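Flernumo Equipment Review Board
Minutes of the regular session, 2019-11-27

Item 1. Minutes of the previous session
Approved as circulated, with one correction to the Mulilik invoice number.

Item 2. Dallimeo two-arm sorting kit, offered by Arabzadeh
The Board received the supplier's revised offer and the report of the bench review. The kit comprises two arms with grippers, wrist cameras, control software and a service plan. The report deals mainly with the grip on soft or curved articles, on which the Board had asked for more detail in May. 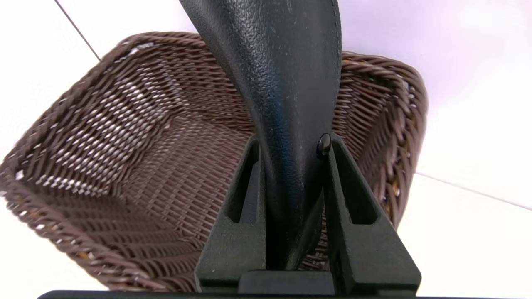
The standard fingers are supplied with the kit and are not charged separately. Padded fingers remain an option at extra cost. The report recommends that the standard set be accepted for the trial period and that the padded set be priced again before any larger order. The Board also noted that the quotation of 1270 no longer includes on-site training, although the May quotation did. The clerk's summary sheet gave the figure as 1269 — the sheet is to be corrected.

Members then considered the layout of the work station and whether mixed articles should be offered to the arms in open baskets or on flat trays.

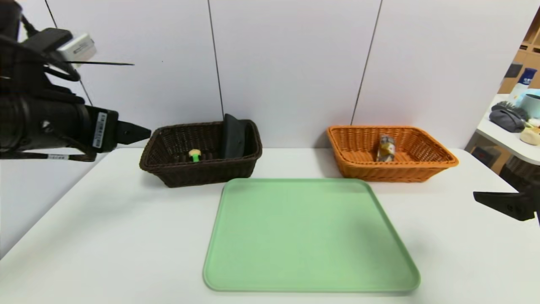 One member asked whether the supplier would guarantee performance with baskets bought locally, or only with containers named in its own manual. The member held that a guarantee limited to named containers would be of little use to Flernumo, whose sites do not buy from a single source. It was agreed that Arabzadeh be asked for a written answer. 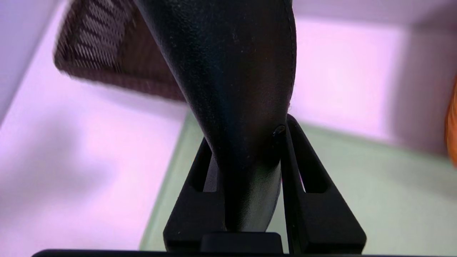

The service plan was taken next. It covers parts and remote support for the first year, with cleaning left to the customer. The Board found the cleaning section too short. Dark articles with a pebbled surface show every speck of dust, and the manual does not say how often the fingers should be wiped when such articles are handled. The supplier is to provide a cleaning schedule.

Wear on the fingers was discussed under the same item. The plan allows one replacement pair per arm per year, and further pairs are charged at 58 each. 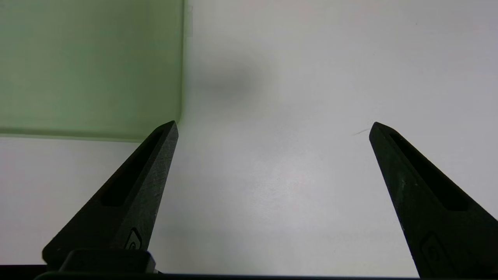 It was objected that light scuffs and scratches should not count as wear under the plan, and that the wording at present left this to the supplier's judgment. A second member wished the limit to be stated as a measurement. The Board agreed to request a revised clause.

Resolved: that the Dallimeo kit be accepted for a trial of 100 working hours, subject to the written answers requested above; that no order for padded fingers be placed at this time.

Item 3. Mulilik storage contract
Deferred to the next session, the renewal terms not having been received.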